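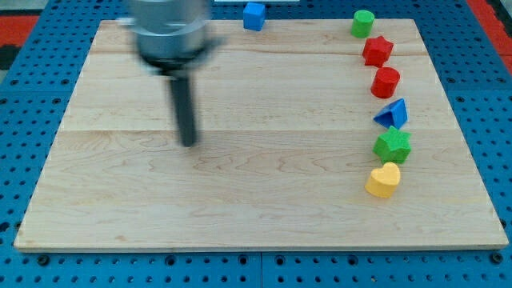
Table 2, board down, shapes along the right-hand side. Refer to items 1 to 9.

CLARKSTEAD WORKROOM – TABLE AND LOOSE ITEMS CHECK
Checked by: Lihua Qian
Second pair of eyes: Jinlong Tang
Date: 25th March
Marks used: OK / Watch / Fix / Not checked

1. Table stands level and does not rock
OK. It rocked in the winter. Jinlong adjusted one foot and would like that recorded, so it is recorded.

2. Table top sections meet flush at the joint
Watch. A fingernail catches on it toward the front. A sleeve does not. I ran both across it several times and got the same answer.

3. Fittings in the table holes seated below the surface
OK on the ones I could reach. One needed half a turn. The holes are still collecting crumbs, although food has been banned in this room for as long as I have worked in it. Vacuum with the narrow nozzle, please. Blowing on them sends everything to the next hole.

4. Wooden board lies flat, no lift at the corners
OK. Pressed each corner in turn. No movement, no clicking.

5. Board seams closed
Watch. The long seam across the middle is the one to keep an eye on. It is closed today. The grain changes tone there, and that has now been reported as a crack on two separate occasions by the same person. Wanting, it is where two planks meet.

6. Board edges free of splinters
OK at the front, both ends and the back. Wiped with a dry cloth, no snags. The cloth was from the Stukcombe multipack and snags on everything, so I count this as a strong pass.

7. Board secured against sliding
Fix. It moves if you lean on it with any conviction. Non-slip matting was requested from Tan. What came was a roll 97 mm wide, suitable for a very small drawer. Reordered. Until it arrives, do not lean on the board.

8. Shape blocks clean and undamaged
OK. Six on the board, all checked for tears and loose bits. They were wiped with mild soap and water and left to dry overnight. Anything with a bite out of it goes in the trash, however fond of it we are.

9. Small items kept back from table edges
Watch. The blue cube spends its time on the blue table just past the far edge of the board, where it is about as easy to spot as you would expect. I have put my hand down on it once already this month. Move it onto the wood when you are finished, or swap it for one in a color that wants to be found.

10. Floor around table clear for 300 mm on all sides
Fix. Clear on three. The fourth has the Flidthorpe carton, which has been "going back tomorrow" since before I had this clipboard. Yufang has the return label.

11. Extension cord rating legible
OK. It says 4,000 W if you hold it under the lamp.

12. First aid box stocked
OK, apart from bandages in any useful size. Some 200 of the tiny round ones remain.

Comments from second checker
Agree with all except item 2, which I would mark Fix. My sleeve did catch. – J.T.

Reply
Your sleeve has a hole in it. Leaving as Watch. – L.Q.

Carried over to April: items 2, 5, 7, 9, 10
Matting: Zihan Cheng to chase
Carton: Yufang Yan, again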